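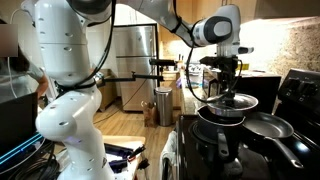

Software sync, October
Notes by me again, so blame me for the spelling. We started at 2:15 and ran long.

Planner

We merged the new Nalline branch into the kitchen stack. The big change is that the lid gets treated as part of the arm once it's grasped, so the collision checker finally knows it's there (yay!). I asked whether the lid's rim should be padded, and we went back and forth on that for ages. Where we landed: pad it on the way across, drop the padding for the last bit over the saucepan, or the planner just gives up. Timeout stays at 22 seconds for now. I still think that's too long, and I said so.

Cable loops are not in the model at all. We talked about a fat capsule around the forearm as a stopgap. Ugly, but I'll write it.

Perception

Glass lids are still a pain. Depth on the glass is mostly holes, so the Sinevow fitter goes off the metal rim alone, and it gets confused by reflections on the stove top. Of the 108 logged grasp attempts we replayed, 42 had a rim fit we'd call bad, and most of those were with the lights over the stove on. Two ideas: mask out the bright spots before fitting, or take a second view from a bit to the side and average. We're trying the mask first (it's an afternoon's work, the other one isn't).

Control

The wrist wobble when the lid tilts is a gain problem after all, so I owe the hardware folks an apology. New gains are in the config repo under casturthorpe. Please pull before you run anything!

Tooling

The log viewer drops frames on long runs. Echeverría offered us their exporter and we said yes, but the time stamps need checking against ours first.

To do

Me: capsule around the forearm, plus a test for it
Perception: reflection mask, rerun the same logs
Control: write down how the gains were picked
Tooling: time stamp check on one short run

Padding numbers got pushed to next time. We wrapped up at 3:40.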